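Sestmont Robotics Board > Manipulation and Learning > Hand-held grippers, results

Thread: Splitting grasp labels by package type, did it help you?

tedby_notes
Posted Tuesday, 7:40 pm

Hello all. I want to share one result and ask if my reading of it is correct, because in my lab we don't agree about it.

We collect demonstrations with two hand-held grippers, one for each hand, in normal homes. The task is snack sorting: take packages from the table, put them in a tray, or take them out again. We have 3434 demonstrations. Until October we trained one policy on all of them with one label, "grasp package". Then I divided the label by how the package behaves when you press it: flat soft packets, stiff packets, long sticks, and big bags with a knot. Same network, same training time, only the label changed.

The success on flat soft packets went up by 12 points. On big bags it did not change at all. I expected the contrary, since the bags look harder to me.

Below is one moment from the tablecloth set, which is the set I used for testing.
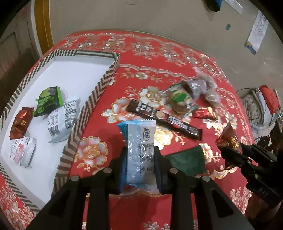 Left gripper with the blue and white package upright between the fingers, right gripper with the brown triangular one. Tray with chevron rim at left.

My explanation is that the soft packets suffered most from the mixed label. A human closes the fingers more gently on a soft packet, and the policy was learning an average between gentle and firm. With the bags the policy pinches the knot, and the knot is firm in every case, so the average was already good. Does this sound reasonable?

Code is in the Urnano repository, branch "split-labels".

quietactuator
Posted Tuesday, 8:15 pm

Reasonable, but I would not believe the 12 points yet. How many test trials per class? And did you use the same table for training and testing?

tedby_notes
Posted Tuesday, 8:31 pm

22 trials per class, two seeds. The tables are different. The red cloth with flowers appears only in the test.

quietactuator
Posted Tuesday, 8:44 pm

Then 12 points is between two and three trials out of 22. You can get this by placing one packet badly. I don't say the effect is false, I say you cannot see it with this number. Run more seeds before you explain anything.

mancuso_bench
Posted Tuesday, 9:02 pm

I disagree a little with quietactuator. We did a similar split on the Mancuso bench, with pouches and boxes, and the direction was the same. Of course our objects are different and our table is plain gray. But when two groups see the same direction I start to pay attention.

What I don't accept is the explanation about the average. Did you look at the finger width over time? If the old policy really was learning an average, the closing width on soft packets must be too small or too large in a regular way. You can plot this in ten minutes.

gripwidth_fan
Posted Tuesday, 9:20 pm

A different worry. Your test background is very busy. The cloth has large pink and gold blossoms directly around the objects, and some of your packages are pink and white or red and brown. Maybe the new labels help the policy to separate the package from the print, and force has no part in it. The bags are transparent with green or silver wrappers inside, so they have less of this problem. It would give you the same numbers.

tedby_notes
Posted Tuesday, 9:48 pm

@gripwidth_fan I did not think about this and I don't like it, because it fits too well. I have the same packages on a plain cloth too, but only from training homes. I can hold one home out and train again.

@quietactuator I accept the point. I should have written "went up in our test" and stopped there.

@mancuso_bench I made the plot now. The old policy closes wider on the soft packets than the human does, in most of the trials. The new one is nearer to the human. I will put both curves in the branch tomorrow.

quietactuator
Posted Tuesday, 10:05 pm

The width plot is better evidence than the success rate, in my opinion. I would lead with it. Still, please run the seeds.

mancuso_bench
Posted Tuesday, 10:11 pm

Wider is interesting. Ours closed too tight. Is your width measured at the pads or at the motor?

tedby_notes
Posted Tuesday, 10:26 pm

At the pads, from the markers. If yours is from the motor we cannot compare directly. Can you send me one file in your format? I will convert it.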